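Chapter 9
Feeding and Digestion in Birds of Prey

Birds of prey are grouped by how they eat more than by how they are related. Hawks, eagles, falcons and owls hold food with the feet and tear or swallow it. The shape of the bill, the width of the gape and the length of the gut all bear on what a given species can take and how often it must feed.
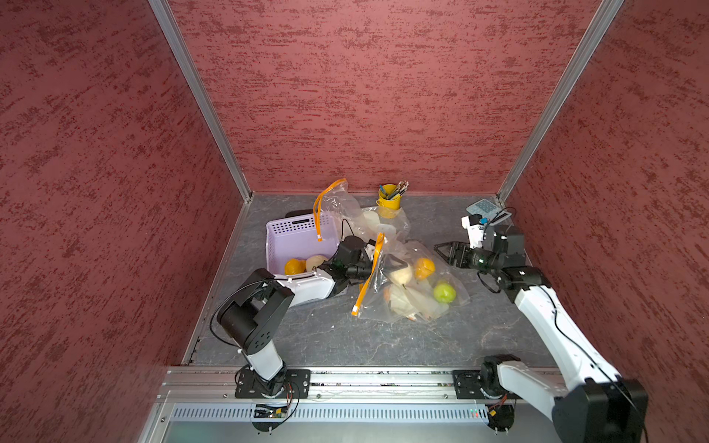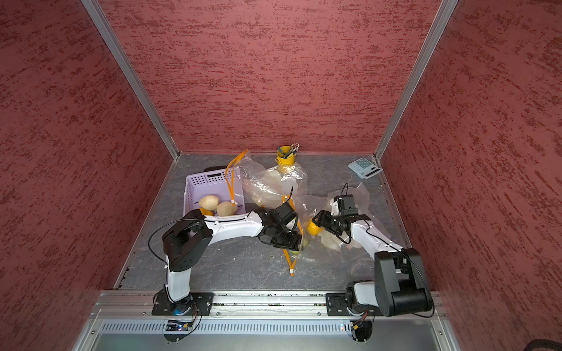
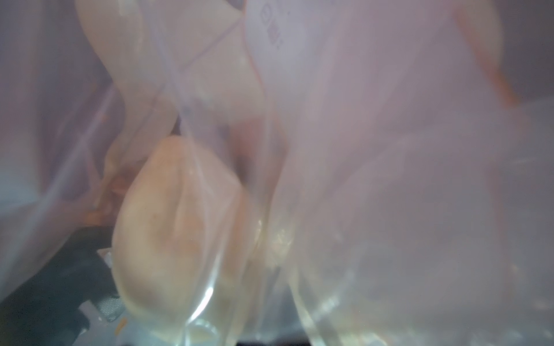
9.1 What counts as prey

A prey item is any animal, or part of an animal, that a bird swallows or carries to a nest. Carrion is included. Many field studies leave it out, and their results should be compared with care. A buzzard that takes voles in summer may live largely on carcasses once snow is on the ground, and a count made in November will not match one made in June.

Three terms are used throughout this chapter:

Diet: the full range of items eaten over a stated period.
Intake: the mass of food swallowed per day, in grams.
Casting: the act of bringing up a pellet of fur, bone, feather or insect shell.

Diet is reported either by number of items or by mass. The two can differ widely. Beetles may make up most of the items in a small owl's diet and very little of its mass. Tables in this book give mass unless marked otherwise.

9.2 The digestive tract

Food passes from the mouth down the esophagus. In hawks and falcons it may be held in the crop, a widened section at the base of the neck. Owls have no crop, and a large meal must be eaten in stages or stored elsewhere. From there, food enters the stomach, which has two parts. The first secretes acid and enzymes. The second, the gizzard, holds back the parts that will not dissolve and presses them into a pellet.

Stomach acid is stronger in hawks than in owls. Bones are often partly or fully dissolved in hawk pellets, while owl pellets tend to hold whole skulls and limb bones. For this reason owl pellets are the better source for prey counts, and hawk pellets will understate small mammals.

9.3 The Pernley pellet series

Much of the data in this chapter comes from the Pernley series, begun by Henrike Harms and continued by Yupin Wattanapong. Over 570 pellets were gathered beneath 9 roosts in mixed farmland. Each pellet was dried, weighed and soaked before it was taken apart. Skulls and lower jaws were matched to a reference set, and the larger of the left or right jaw count was taken as the number of animals present.

The method has known limits. Soft-bodied prey such as earthworms leaves only fine bristles, which are easily lost in soaking. Prey torn up before it is eaten may leave no skull in the pellet. Section 9.4 sets out the corrections applied for each of these, and Table 9.1 lists the raw counts by roost.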